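Speaker notes: Planning a grasp when everything is soft
Last updated 31st October
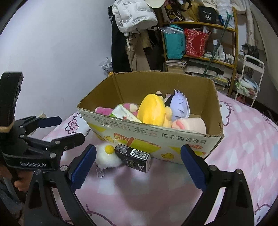
Slide 1. Say hi, water within reach, then straight into it. I love this problem! Soft toys in a box are a wonderful test for a planner, much nastier than mugs or blocks. A plush has no fixed shape, its neighbour is squashed up against it, and half of what you want to grab is hidden under something else.

Slide 2. Where the planner gets its ideas. Gritus learns from demos made with hand-held grippers, so the view it trains on is the view from the tool, with its own two jaws filling the bottom of the picture. (Pause. Let people look at how wide the jaws are open before moving on.) Point out the blue pads, they're easy to find in the pixels and we use them to check the jaw opening.

Slide 3. Perception. Clalteo gives us a mask for each object and a confidence score. Fluffy edges are where it wobbles. Fur on fur is worse again, and a printed bedsheet loves to pretend it's an object, cartoon outlines especially. Show the mask clip, 20 seconds, don't talk over it.

Slide 4. Planning, my favourite bit. Three stages: pick a target, pick an approach, pick an exit. Most people skip the exit! With a packet lying across the toys you have to think about what comes along for the ride. Keychains with a bead chain get their own rule, grab the body and leave slack for the chain.

Slide 5. Two hands. Both grippers share one clock in Truseck. We used to let them drift by 38 milliseconds and the learned behaviour went mushy, so please sync first and tune later.

Slide 6. Tooling. Open the Bortolotti viewer live if the wifi behaves, otherwise the recording. Scrub back and forth, colour by confidence, show the 2 failed plans as well as the good one.

Questions. Someone will ask about force sensing. Go to the spare slide.

14 shares | 3 comments

Related
Notes on time sync for two-arm demos
Masks for fluffy things
Getting started with the Bortolotti viewer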